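Walk-through notes, fermentation kitchen and cold room, May

I did this one with Dalva Caldeira, and we started before the morning crew came in because I like to see the place the way the night left it. Same checklist as last time, with my comments under each item. Janaína Seixas gets a copy, and Heloísa too if she wants to argue about the labels again!

- [x] **Hand sink stocked and clear.** Soap, towels, warm water, all good. Somebody had parked a funnel in it, so I moved the funnel and said so out loud.
- [x] **Cold room temperature log.** Every line filled in and initialed. Lovely. I checked it against my own thermometer and they agreed.
- [ ] **Kefir grains, backup culture.** The jar is there but the date on the lid has rubbed off. I can't pass a jar I can't date, so Dalva is starting a new one from the main batch and we'll toss this one.
- [x] **pH meter calibrated.** Done with fresh buffer, and the strips are in the drawer for days when the meter sulks.
- [ ] **Sauerkraut crocks, weights and lids.** I looked at every crock on the Prulari shelf. Two had cabbage poking up above the brine. Push it down, top up with salted water, and check again at the end of the shift. If you see fuzz (pink, black, green, I don't care which), the whole crock goes. No scraping!

I do want to say something about the crocks, as it comes up every single time. People tell me their grandmother scraped the mold off and lived to a great age, and I believe them. My grandmother did it too. But we sell to folks who are just getting over a round of antibiotics or a bad stomach, and I'm not going to gamble with their lunch.

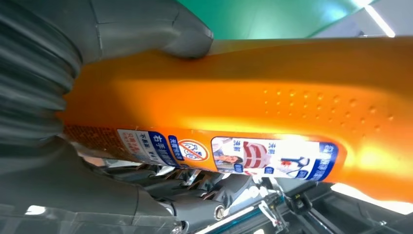 And that goes for the kombucha as well. A weird-looking culture is usually fine (they're all a bit weird-looking), but dry fuzzy spots on top mean the batch is out, culture and all.

- [x] **Kombucha bottles, headspace.** We pulled a tray of 72 and the fill levels looked even.
- [ ] **Labels.** "Keep refrigerated" is on the Tarigan bottles but missing from the small Wistden jars. Please fix before anything else leaves.
- [x] **Allergen board.** Up to date, milk marked next to the kefir.
- [x] **Sanitizer buckets.** Test strip was in range on both.
- [ ] **Floor drain by the cold room.** Slow again. Raíssa Leite has the plumber's number.

Three of the open ones can be closed today. The drain can wait for the plumber, but keep a squeegee handy and watch your step over there.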